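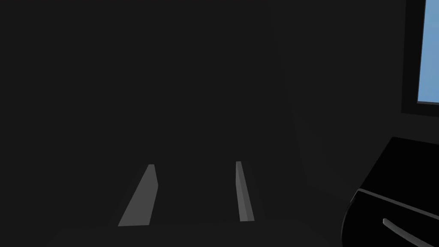
The gripper in the simulator, fingers open.

Come and help us teach the arms at Rivoleck! We're looking for two people to join the simulation desk at our Forsyth Road site, starting in May, and you don't need to have touched a robot before.

A bit of background. We pack and sort returned kitchen parts, mostly hinges, handles and seals, and until last spring every one of them went through somebody's hands. Now a good share of the lifting and turning is done by arms on the Zedden line. I was on that line myself for years and I'll admit I was dead against it (ask anyone who sat near me at lunch). My wrists are a lot happier these days, though I do miss the chat down at bench level, and the shifts have changed too, so it's been a mixed bag.

What we do on the desk is practise in Kilinix, our simulator, before a job goes anywhere near the real line. You steer the gripper, try a reach, try it again a different way, and write down what you'd have done with your own hands. That last bit is why we want people who've done manual work. Someone who has packed 200 boxes in a morning knows things about picking up a slippery part that our programmers would never think to ask!

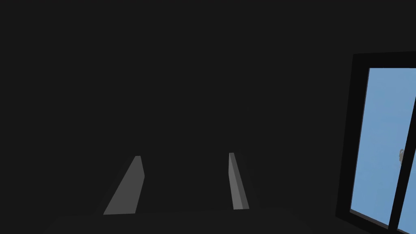

The simulated gripper again, fingers open. Words by Lorna Innes,
Simulation Desk Lead, Rivoleck

The pictures you'll work from are plain, as you can see. Grey fingers, dark background, a bit of blue window off to the right. You get used to it quicker than you'd expect, but it does mean long spells looking at a screen, so we swap tasks every 25 minutes and I'm strict about it.

You'd suit us if you've worked in packing, catering, sewing, repairs, anything with your hands really, and you don't mind saying when something looks wrong. Basic computer use is fine. We'll train you on the rest, fully paid, and you'll spend your first fortnight split between the desk and the line so you get to know both lots of people.

It's day shifts only, with a choice of full or part time. Pay is the same grade as line leader. Current line staff are very welcome to apply and your old post is kept open through the trial period (I asked for that in writing).

To apply, ring the main office and ask for Sorcha Galbraith, or leave a note for her at reception. No CV needed, a page about jobs you've done will do nicely. If you'd like a go first, I'm running a drop-in on Tuesday from 2 in the upstairs training room, and there'll be tea.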